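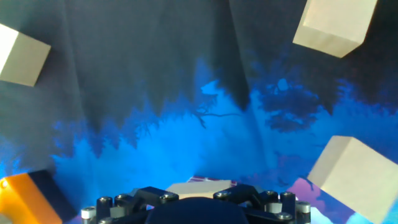 Shared workshop adds projected backgrounds to block-picking rig

MULMONT, December. Members of the Flidomside shared workshop have added a projector and a fabric backdrop to their block-picking build, a small robot cell that has been running in the back bay since spring. The change is meant to make the gripper's camera cope with backgrounds it has not met before.

The build, known in the workshop as Rekum, uses a two-finger gripper on a secondhand arm. The finger linkages are flat machined plates joined with pins, in a black finish. Most of the remaining hardware is off the shelf, and the bolts can be reached from above with a standard hex key or socket. A small camera is mounted behind the fingers and looks forward past the hub, so that the fingertips and the next block stay in view until contact.

Until this fall the cell was set up against a plain painted wall. The block detector worked well there and poorly elsewhere. When the rig was moved to a table near the windows for an open evening, it missed blocks that it had picked without trouble the day before, and twice reached for a shadow. The build log lists the cause as overfitting to the wall.

Three remedies were considered. Printed posters were rejected on cost and storage. Digital replacement of the background was tried on stored pictures, but it left hard outlines around the blocks, and the detector learned to look for the outlines. The third option, projecting pictures onto cloth, was adopted.

The cloth is a heavy charcoal-gray fabric, draped and left unstretched. Folds were kept on purpose. A flat screen gave an even picture that the detector learned too quickly, while a folded one breaks up straight lines and bends the projected shapes. The gray also holds down stray reflection, which had been washing out the camera's exposure on an earlier white sheet.

The projector is an ordinary office model rated at 800 lumens. Its picture falls on the fabric and also spills onto the surface near the gripper, so the area next to a block may turn pink or lavender while the cloth behind it is blue. The set of slides now stands at 26. Outdoor subjects make up most of it, including tree lines against a bright sky, and the rest are plain color washes and patterns. Slides change between picks and hold still during one. Moving video was tested for one evening and set aside when the exposure began to hunt.

Most of the blocks are plain beige wood. They are pale enough to take on a tint from the projected light, and that tint was the main source of early errors. Under a strong blue slide, the shaded sides of a block shifted far enough in color that the old threshold split the block in two and sent the gripper to the edge of the top face. An orange-yellow cube serves as a contrast piece. It is easy to find against blue and harder to find under a warm slide.

A separate front light was added to keep the visible faces even. It is dimmed to a level at which the projected picture still reads on the cloth. Finding that level took longer than any other part of the work, according to the log, and the setting has to be checked again whenever the projector is moved.

The control software is a modified copy of Lopes, the motion package already used on the workshop's small router. The changes cover three items: a trigger line from the arm to the slide player, a delay of 600 milliseconds after each slide change before the camera is read, and a check that both fingers have reached the open position before the arm comes down. The delay was shorter at first. It was raised after several frames were found to contain parts of two slides.

A test run consists of 100 picks with the slides in shuffled order. A pick counts as good if the block is lifted clear, carried to the drop point and released inside a taped square. Runs are logged with the slide number beside each pick, so that failures can be sorted by background. Results will be posted with the build files when the series is complete.

Two problems remain open. The linkage plates are dark and absorb most of the light, and against a deep blue or navy slide the detector sometimes loses the line between finger and background. Strips of matte tape on the fingertips are being considered. The second problem is the position of the projector, which throws the arm's own shadow onto the cloth when the arm is at full reach. A higher shelf bracket has been cut and is waiting for paint.

The rig can be seen running at the Flidomside workshop in Mulmont from 7 p.m. on open evenings. The front lights in the bay are switched off during runs, and visitors are asked to stay behind the yellow line. Drawings for the camera mount and the modified Lopes files are on the workshop's shared drive, under Rekum.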